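Dress code says "garden formal" and I own one suit

Forum > Getting Dressed > Weddings and Big Days

hemline_harriet
My nephew is getting married in March, outdoors, at a place called Vanthorpe, and the invitation says "garden formal." I have called his mother. She does not know what it means. She suspects the bride's mother made it up, and the bride's mother is not someone you call.

What I own is a navy pantsuit from Bonton, bought for a job interview I didn't get. My sister says pants at a wedding are fine now. My other sister has stopped speaking to both of us over it. Do I wear the suit or buy a dress I will use once and then store until I die?

tweedledunn
Wear the suit. Put a decent blouse under it and large earrings on top of it. People look at the bride and then at the food.

mrs_oconnell_again
I'm going to disagree with tweedledunn, as is traditional. Navy pantsuit in a garden reads as the venue manager. I wore one to my cousin's and was asked twice where the restrooms were and once to move a car.

tweedledunn
Did you move it?

mrs_oconnell_again
It was blocking the cake van. Yes.

pleats_n_thankyou
Garden formal = long or midi, some color, shoes that won't sink. The shoes are the whole thing. Block heel or wedge. I've watched a grown woman leave a stiletto in a lawn and keep walking to the front row like nothing had happened. I think about her often.

hemline_harriet
I have flat feet and a wide fit so that part is sorted, I'll be in the same silver sandals I wear to everything including the dentist.

So is it a dress? I tried on a Rudex one at the mall, sort of a sage green, $119. The sleeve stops exactly at the part of my arm I'd prefer to keep private.

Chalerm Chareonsuk
I do alterations, have done for years, so here is my boring professional view. Buy the dress that fits your shoulders and let somebody fix the rest. Sleeves can be lengthened if there's a deep hem, or you add a cuff in chiffon. Waists are easy. Shoulders are expensive and you'll hate me afterward.

Also please don't come in the week of the wedding. Allow six weeks. Every spring I get people on the Thursday side of a disaster with a dress in a grocery bag.

mrs_oconnell_again
Chiffon cuffs on a sage dress sounds like a lampshade, sorry.

Chalerm Chareonsuk
A well-made lampshade.

pleats_n_thankyou
Has anyone tried renting? Suwannarat has occasion dresses now, they do wide shoulders and petite. I had one for a christening. It arrived on time, it fit, and I spilled gravy on it at 2 in the afternoon and they never said a word.

tweedledunn
I wouldn't rent. With my luck I'd meet the last person who wore it.

hemline_harriet
Renting is tempting but I'd be nervous all day. I'd eat standing up, leaning forward, like a horse.

OK, update. I went back for the sage one, one size up, and it does sit better across the shoulders. Sleeve is still the sleeve. I asked my work friends over lunch and got a different answer from every one of them, including "poncho."

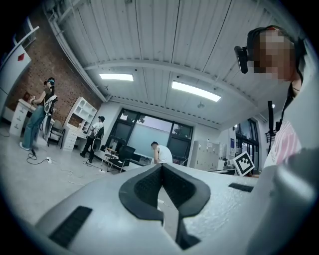 So the plan now is the dress, the silver sandals, and a wrap in case the weather behaves like March. I found a local seamstress who'll look at the sleeves for nothing and touch them for a price she wouldn't give over the phone. The pantsuit goes back in the closet to wait for another interview.

mrs_oconnell_again
Good. What color wrap?

hemline_harriet
I was thinking cream?

mrs_oconnell_again
CREAM. At a wedding. Harriet.

tweedledunn
Oh let her have cream, it's a wrap, she isn't going to be mistaken for the bride. She's the aunt.

pleats_n_thankyou
With mrs_o on this one. There will be 1,000 photos and in every one of them you're the lady in white with the sage underneath. Go for a soft pink or a darker green.

Chalerm Chareonsuk
Darker green. And get it in something with a bit of weight, the light ones slide off and you spend the speeches fishing for it behind your chair.

hemline_harriet
Darker green it is. My sister says it will make me look like a hedge. This is the one who is speaking to me.

tweedledunn
Well, it did say garden.

mrs_oconnell_again
I still say no chiffon cuffs.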